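Please Write Down What You Did to My Car

By Asabe Bassey
2 Jan 2022
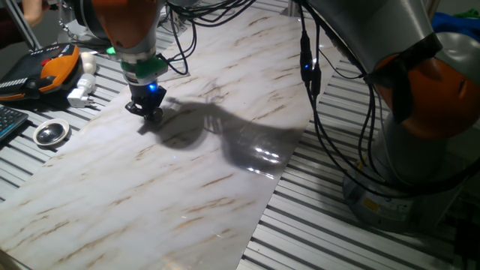
A robot arm over a marble-patterned sheet.

In June a delivery van backed into my car while I was inside a bakery. The damage was to the rear door and the panel behind it. The driver left his number, the insurance company was polite on the telephone, and after some waiting the car went to a body shop called Bozsik, which is near my office. When I got it back, it looked very good. I walked around it with the manager and I could not find the place where the dent had been.

Then he gave me the paper, and the paper is the reason I am writing this.

It was one page. It said "repair and refinish left rear," then a number of hours, then a total of $1,118. I asked him if the panel was repaired or replaced. He had to go and ask. I asked if the paint was matched by code or by eye. He said, "Both, usually." I asked if somebody had checked the sensor for the blind spot, which in my car sits behind the corner of the bumper, near to the damage. He said there was no warning light, so it should be fine.

I want to be fair to this man. He was kind, and I believe the work was good. But I believe it in the way one believes a weather forecast. I have no means to check it, and in two years, when I sell the car, the buyer will have even less.

My opinion is that every collision repair should leave behind a full record, written for the owner, and that the owner should get it without asking. I mean a record that says which parts were taken off, which were replaced and with what, where there was filler, where there was welding, which paint was used, and which systems were tested afterward and by what method. I would like photographs from before the paint goes on. After the paint goes on, everybody's work looks the same for a while.

I grew up in a house where my father repaired radios. He kept a notebook for each customer. If he changed one capacitor, he wrote it, and when the radio came back after some years he could open the notebook and know his own hand. He was not a rich man and he did not have a computer. So when I hear that it takes too much time to write these things down, I have some difficulty to agree.

The shops do have an argument, and I have tried to listen to it. I spoke with the owner of another shop, Vindine, where my neighbor takes his truck. She told me that the insurance company already receives a detailed estimate, with supplements, and that most customers do not want it. They want the keys. She said that out of 100 customers perhaps one or two will ask a technical question, and often it is a person who has watched a video and now wishes to argue about the price. She also said that a photograph of a car in pieces frightens people. They see their door hanging on a stand and think that the car is ruined.

I understand this. I would maybe be frightened also. But a hospital gives you the report of your operation, and most people do not read that either. They put it in a drawer. The drawer is the point. One day a different doctor needs to know, and the report is there.

A car also has a different doctor one day. It may be a second shop after a second accident. It may be a mechanic who finds rust along a seam and wonders if the seam is from the factory. It may be a young person buying the car with first savings. All of them would be helped by a few pages, and at the moment they must guess, or pay somebody for an inspection which is also partly guessing.

There is one more argument that I hear less often, but I think it is stronger than people admit. A full record can be used against the shop. If it is written that a sensor was not tested, and later there is an accident, a lawyer will find that line. So it is safer to write little. I have no good answer to this, except that the sensor was not tested in both cases, and I would prefer to know it while I am driving.

Some places are already doing better. A cousin of mine had her car repaired last winter at a shop that uses Skemach, a program where the technicians put their notes and pictures while they work. She received a link with 7 pages of it. She is a school nurse and has no interest in cars, and she read the whole thing on her lunch break. She learned that a bracket had been bent behind the bumper, which she could not have known from outside, and that they had replaced it. The bill was higher than the first estimate, and she paid her part without complaint, as she could see the bracket.

I know that not every shop can buy a program. My father's notebook would also be enough. A printed form with boxes would be enough, if the boxes are filled in by the person who held the tool, and not by the front desk at the end of the day.

As for customers, we have to ask before the work begins. After, it is late and everybody is uncomfortable. Next time I will say, when I hand over the key, that I would like the parts list, the paint code, the photographs before primer, and the result of any scan. I will say it politely. If the shop answers that it does not do this, I will have learned something useful while my car is still in my possession.

I did go back to Bozsik, two weeks after. The manager had found the technician and wrote the answers for me by hand on the back of the invoice. Panel repaired, door skin replaced, paint by code and then adjusted, sensor not removed. It took him less time than I needed to park. I have put it in the glove box, together with the manual.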